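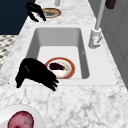 1/ Casino comps, a thread

OK so I promised a few of you I'd write up how comps work, after I went on and on about it at dinner. Comps are the "free" rooms, meals, show tickets and so on that a casino gives you for playing. I worked a players club desk for a good while and then moved over to the marketing side, so I've seen this from both chairs. Grab a snack, it got long.

2/ Start with the card. You sign up, they hand you a card, you stick it in the slot machine or give it to the dealer when you sit down. From then on your play is "rated." No card, no rating, no free anything. I still meet people who've been going to the same place for years and never signed up (my own aunt!!).

3/ What they're rating isn't how much you lost. Everybody gets this wrong, and I had this talk at the desk every single shift. They look at how much you're expected to lose on average, given the game and how you bet. The industry word is "theo," short for theoretical loss.

4/ For slots it's simple. Money you put through the machine, times the house edge on that machine. Say you run $100 through a machine that keeps 8 percent over the long haul. Your theo is $8. You might have walked off with a jackpot or gone home with nothing, and for comp purposes it's still $8.

5/ Note I said money THROUGH the machine. If you put in a hundred bucks and keep replaying your wins, you can cycle that same money over and over and end up with way more than that in total play. This is why a slow evening on a small bankroll can earn more points than people expect.

6/ Tables are fuzzier. A floor supervisor eyeballs your average bet, notes when you sat down and when you left, and the system fills in hands per hour and the edge. It's a person with a whole pit to watch, so the number can be off. If you're betting bigger than usual it's fine to say politely, "hey, could you check my average?" They won't be offended.

7/ Then the casino gives you back a slice of theo. The slice varies a lot by property, by season, and by how badly they want you back. Some of it comes as points you can see on your account. The rest is stuff you can't see, like mailers and whatever your host can sign off on.

8/ Real numbers from my own account, because my friend Hiếu Vương dared me to post them. Last October I did a trip to a place I'll call Stundberg (the tower with the terrible carpet, locals will know). My theo for the trip came out to $1,226. I only know that because a host read it to me off her screen, and hosts often won't.

9/ For that I got 2 nights comped, plus a dinner credit and a late checkout. I still paid the resort fee, grrr. Ask about the resort fee BEFORE you book. "Free room" and "free room with no fee" are two different offers and the mailer will print the second part very small, if at all.

10/ How did I do in real money? Down a bit less than theo, so I felt pretty clever. The trip before that I lost a good deal more than theo and felt like a dope. Same player, same games. That's what variance feels like from the inside.

11/ Things that quietly hurt your rating:
- playing a few minutes on someone else's card
- adding a night at the end where you hardly play, since a lot of places average your theo per day
- forgetting your card in the machine and letting the next person play on it (ask me how I know)

12/ That middle one surprises people. If you play hard one day and then put in a token twenty minutes the next, the second day can drag your daily average down, and the next mailer gets smaller. Tarek El-Sayed, who trained me, used to tell guests to either play or go to the pool. Best advice anybody gave at that desk.

13/ Tiers! Silver, gold, whatever gemstone they're up to now. Tier credits and comp points are usually two separate buckets. Spending your points on a burger normally doesn't touch your tier. But check, because the smaller clubs do odd things. The Babalola club near me resets your points if you don't visit for a while, and the rule is buried in the booklet.

14/ Do you need a host? If you're a casual weekend player, probably not. If your mailers are already giving you rooms, it can't hurt to call and ask whether one's assigned to you. Be nice, be short, tell them your dates. Hosts remember the nice ones, and they really do remember the other kind.

15/ Someone in my DMs asked about spreading play around. If you split one modest budget over five casinos, you look like a tiny player at all five. Pick two you like. I stick with Stundberg and Bosteo, mostly for the coffee at Bosteo if I'm being truthful.

16/ Also got asked about apps like Plokell that keep all your offers in one calendar. I use it and it's handy for expiration dates. I wouldn't give it, or any app, my club PIN. Type the dates in by hand, it takes a minute.

17/ Now the serious one. Comps are a rebate on money you're expected to lose, and a partial one. If you play an extra hour to "earn" a buffet, that hour probably cost more than the buffet. I watched people do this all the time and some of them couldn't afford it. Set your number before you go, and if a tier deadline is pushing you past it, let the tier go.

18/ And if it's stopped being fun, any players club desk can take you off the mailing list or walk you through self-exclusion. We did it often, it's private, and no decent clerk will give you a hard time over it.

19/ Taxes on comps and jackpots deserve their own thread, and I need to read up first, so please stop asking me about forms lol. Reply with your worst resort fee story, though. I'll share the top ones tomorrow.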